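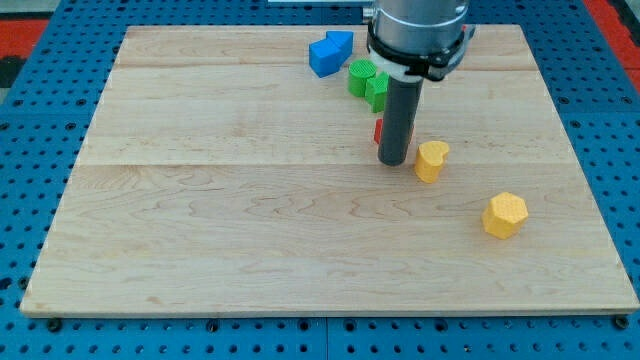
Blocks out on the maple-colored board, tool down near the middle seam.

So the arm has a proper place to work at last, and I'm very happy with it! For most of the fall it lived on a folding table in the Ruston Street shop, and every fast move shook the whole thing (you could hear the legs creak from the laser cutter). Yara Awwad talked me into the blue pegboard table, and it's been rock solid ever since. The bolts go straight into the holes, so if I want to shift something over I just shift it.

The wood was a late addition. I wanted a plain surface that I could sand or swap when I gouge it, and I will gouge it – the tool is a long straight rod with a flat tip, and my first height setting was off by 2 mm in the wrong direction.

The job right now is pushing blocks. No grabbing, only nudging one up to another and stopping in time. I ran 284 pushes through November and logged every one in a spreadsheet that Harish Alva calls unreadable (fair). The yellow heart is my favorite piece by far, partly for how strangely it moves. Push it on one lobe and it spins off to the side, while the hexagon behaves nicely as long as you hit it square on a face.

Next up is slowing down the last 20 mm before contact. I've got a rough version working in simulation and I can't wait to try it on the real table. If you've done this with a light touch and no force sensor, please leave a comment – I'd love to hear what speeds you ended up with.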